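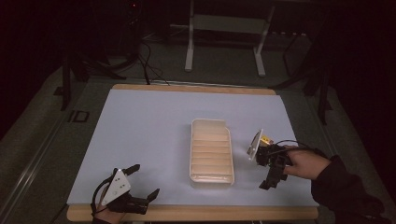
*Both grippers at the tray, blue sheet down, sheet brightly lit.*

# Marker pose jumps when the left gripper tips up. Filter it, or fix it upstream?

**tidalgravel** (original poster)

Hi all, long-time reader, occasional poster, and I'm afraid I've got one of those questions that needs a bit of a run-up, so put the kettle on.

We're recording two-handed demonstrations with hand-held grippers over a ribbed plastic tray. Hand pose comes from the dotted marker plate, seen from the head camera, and fused with the inertial data coming down the cable. The tracking node is Gruklow, the recorder and replay tool is Celtimora, and the policy training happens well downstream of me, with people who are very patient about the whole thing.

Most of the time it's lovely. The trouble starts when the left gripper tips so that the plate is close to edge-on to the camera. Orientation flips to a mirrored solution for a few frames, the fused estimate gets dragged halfway there, and then everything snaps back. In replay the gripper looks like it's been stung by a wasp. Because the tray compartments are narrow, even a small flick puts the virtual fingertips through a ridge, and the collision check throws the whole episode out.

In the last batch I had 1,266 episodes and the checker rejected 350 of them. I went through a good pile of the rejects by hand over several evenings (and more biscuits than I'd like to admit) and nearly all the ones I opened were this flip.

My current settings, for what they're worth:

```yaml
marker_tracker:
 pose_solver: planar_single
 reprojection_gate_px: 15
 use_prior: false
fusion:
 orientation_source: marker
 smoothing_window: 2
```

I'm leaning towards a heavier low-pass filter on orientation before export. Before I go and do that to everybody's data, does anyone have a better idea?

---

**ferrous_wombat**

Please don't low-pass it! I say this with affection, as someone who did precisely that and spent a whole winter regretting it. The flip is a wrong answer that lasts several frames, so a smoother will happily blend it into the good frames on either side. You'll end up with episodes that pass the checker and are still wrong, and those are far worse to find later.

What you're describing is the old planar ambiguity. A flat plate with a small footprint in the image has two poses that reproject nearly as well as each other, and when it's close to edge-on there's very little perspective left to choose between them. Your solver is set to `planar_single`, so it picks whichever has the lower error and never mentions the other one.

Ask for both solutions and compare each one to the orientation predicted from the gyro. Over a gap of a few frames the gyro will be off by very little, and the two candidates are usually a long way apart.

---

**tidalgravel**

Oh, that's a much nicer way of looking at it. I'd assumed `use_prior` was only for start-up, since the comment beside it in our config says "initial guess". I may well have written that comment.

---

**lowtide_lena**

Going to disagree a little with the wombat, or at least slow things down. Choosing by gyro is fine when the gyro is properly lined up with the camera in time. Do you know that yours is? We had a delay between the two streams that nobody had measured, and during quick wrist turns the prediction lagged enough that it chose the wrong candidate with great confidence. Then it stayed wrong, as each wrong choice became the starting point for the next one.

I'd check the time offset first. Pick up the gripper, wave it side to side for a bit with the plate facing the camera squarely, and cross-correlate the angular speed from both sources. Celtimora has a script for it, tucked away in the tools folder under a name I can never remember.

Also, your reprojection gate looks very generous to me. At 15 pixels you're letting in practically anything that has dots on it.

---

**ferrous_wombat**

Fair on the time offset, I should have said that. I've been spoiled by hardware sync.

I won't follow you on the gate, though. Both candidates have a low reprojection error in the bad case, and that's the whole nuisance of it. Tightening the gate throws away blurry but perfectly honest frames and lets the flips sail through.

---

**lowtide_lena**

Sure, it won't cure the flips. It will stop a smeared detection from seeding the fusion with rubbish, and that's a separate problem which I'd bet is also in there. Two faults can share a symptom.

---

**pancake_solver**

Chiming in from the perception side. What's the lighting like? I'm looking at the picture and the blue sheet is really bright against a very dark background. If you're on auto exposure, the camera will be hunting whenever the operator's head turns up and away from the table, and when it comes back you'll get some frames where the white plate is blown out. Small black dots on a white plate are the first thing to suffer, as the white bleeds into them and the centres shift.

I'd lock the exposure for the sheet and then see what the dot detections look like on the plate. It's a boring fix and I'm fond of those.

---

**tidalgravel**

Auto exposure is on. I'm slightly embarrassed! I'd set it up that way months ago, back in March, when we were still shuffling the lights about every afternoon, and it just stayed.

I'll do these in order: lock exposure, measure the time offset, then turn on both candidates with the gyro choosing. One change at a time so I know which of you to thank.

---

**quietmuskeg**

I'll be the grump, if nobody minds. Why is a marker the orientation source at all? We moved to visual-inertial tracking on the gripper itself over a year ago and took the plates off. No flips, no edge-on trouble, and the operator can turn their head wherever they please. It feels to me like you're putting a lot of loving care into a part of the pipeline that could just go.

---

**pancake_solver**

Depends what they're looking at, doesn't it? Over a plain, evenly coloured sheet with dark surroundings, a camera on the gripper has very little texture to hang onto. The tray ridges would give it something, but they're repetitive, and repeated parallel edges are a wonderful way to slide by one ridge without noticing. I'd take the marker over that.

---

**quietmuskeg**

Our bench is cluttered, so I'll grant you I've never had to try it on a bare one. I still wouldn't build anything new on plates.

---

**tidalgravel**

It's a good question and I don't want to brush it off. We have a lot of older data recorded with plates, and the training folks would like the new material to match it, at least until the next round. The Feng branch of our recorder does have an on-gripper tracker in it, but it drifts over the longer episodes and I haven't had the time to sit down with it properly.

---

**tidalgravel**

Back with results, and thank you all for being so generous with your time.

**Exposure locked.** The dots are visibly crisper, and the single-frame jitter dropped when the plate is facing the camera. The flips were still there.

**Time offset.** Lena, you were right to be suspicious. The gyro stream was behind the camera by 2 frames. I'd never have looked. It was the recorder stamping samples on arrival instead of on capture, so I've fixed the stamping and re-derived the older logs from the device clock.

**Both candidates, gyro chooses.** This is the one that killed the flips in every episode I've replayed so far. I also ran it with the old, uncorrected timestamps out of curiosity, and it did just what Lena described: picked wrong in a fast wrist turn and stayed there until the plate dropped out of view.

Config as it stands:

```yaml
marker_tracker:
 pose_solver: planar_both
 reprojection_gate_px: 15
 use_prior: true
 prior_source: gyro
fusion:
 orientation_source: marker_plus_gyro
 reset_if_ambiguous: true
 smoothing_window: 2
```

`reset_if_ambiguous` is my own addition. When the two candidates are both a fair way from the prediction, it takes neither, coasts on the gyro, and marks those frames in the episode so that training can mask them out.

---

**lowtide_lena**

Really pleased to hear it! I notice the gate is still at 15.

---

**tidalgravel**

It is, and I've got a branch with it tightened, I promise. I want to run the full batch both ways before I touch it.

---

**ferrous_wombat**

The masking flag is a great touch. Would you put it up as a patch to Gruklow? We carry a nastier version of the same idea in Ultetti, which just drops the frames and leaves a hole, and the planner then draws a straight line across the hole and through whatever happens to be in the way. I'd much sooner have yours.

---

**tidalgravel**

Happy to. It needs tests, and a better comment than my last one. I'll post the link in this thread when it's up, and the numbers from the full batch along with it.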